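# The Long Table at Muvville

When the Muvville District Library reopened its east wing in November, the first room to fill was the one with no books in it. The making room, as staff call it, offers residents a long table, good light and the use of equipment few households would buy for themselves. It has since become the busiest part of the building on weekday evenings.

The wing was planned under Pierina Fiore, the library's director of public programs, whose proposal described a service for adults who had left formal study and had no wish to return to it. Enrolment in the first term reached 1381. Many of those who signed up had not held a library card in years, and the branch at Kestside reports a similar pattern on a smaller scale.

Courses are short by design. Bookbinding, garment repair and household budgeting each run for two evenings, and an introduction to digital modelling runs for four. Participants pay for materials only. Places in garment repair are the hardest to obtain, and the library now keeps a waiting list, reviewed at the start of each month.
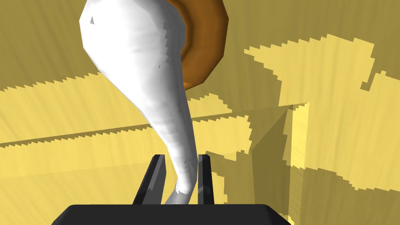 *A white curved form and a brown ring, rendered on the computer.*

Tâm Chu, who teaches bookbinding, spent much of her career in commercial printing at Grelthorpe before the plant there closed. Her students begin with a single folded section and a length of linen thread. By the second evening most have a notebook sewn and cased, though she is strict about drying time and sends several home with their work still under weights.

"People arrive apologising for their hands," she says. "I ask them to stop apologising and thread the needle."

The library has had to adjust to its new public. Opening hours were extended to nine o'clock on class nights, and the quiet study area was moved upstairs after complaints about the sewing machines. Ebuka Adeleke, the branch manager, acknowledges that some long-standing members regret the change. A portion of the local history collection remains in storage while shelving is completed — a matter he expects to resolve before the winter program is published.

Funding for the wing is secured for a further two years. The library intends to apply for renewal jointly with Kestside, where a smaller room with 12 places is being fitted out on the ground floor. Registration for the next round of courses is open at the front desk of either branch.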